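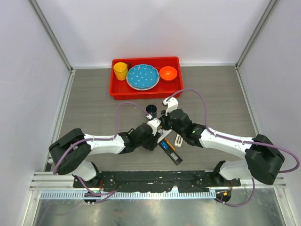
This site uses cookies to remember your language and sign-in settings. Accept | Manage

Section 4. Entering Daily Test Results in Toridero
June 2024 — Cisurent Documentation Office

This section applies to clinics and testing sites that report respiratory virus results to the regional health department through Toridero. Sites that send results by automatic feed should refer to Section 6.

4.1 Before you start

Confirm that your site code has been activated. Codes issued before October must be renewed under Settings > Site. Results entered under an expired code are held in the queue and are not included in the daily count.

4.2 Entering results

1. Sign in and select New Daily Report.
2. Enter the collection date. Do not use the date on which the laboratory returned the result.
3. Enter the total number of tests performed, including negative and inconclusive results.
4. Select Add Positive for each positive result and complete all required fields. Up to 100 positive results may be entered in one report.
5. For each positive result, choose Linked, Under Review or No Known Link. If Linked is chosen, enter the outbreak number supplied by the department.
6. Select Check Report. Fields with errors are outlined.
7. Select Submit and record the receipt number.

Note: Repeat tests on the same patient within 27 days are counted as tests but do not create a new case.
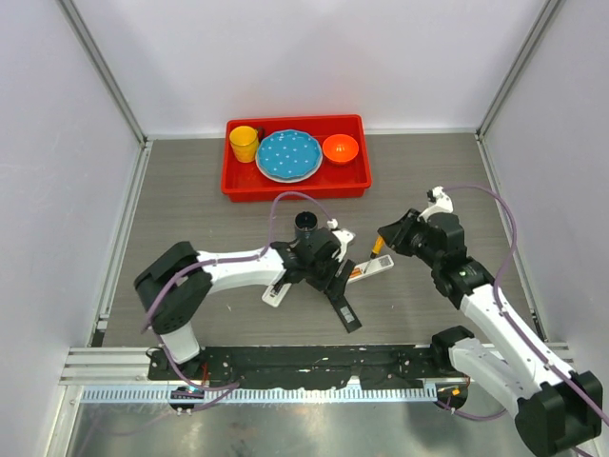
Red tray with a yellow mug, plates and an orange bowl.

CAUTION: Do not enter patient names in the Comments field. Comments are visible to all sites in the region.

4.3 Correcting a submitted report

1. Open Report History and enter the receipt number.
2. Select Amend. The original report remains on file.
3. Change the figures and choose a reason from the list.
4. Submit the amended report. A second receipt is issued.

If error 1012 appears, the report has already been included in a published count and can be changed only by the department. Sites served by the Gromov laboratory should also notify the laboratory of the change — Toridero does not forward corrections.

For help with site codes, call extension 3581.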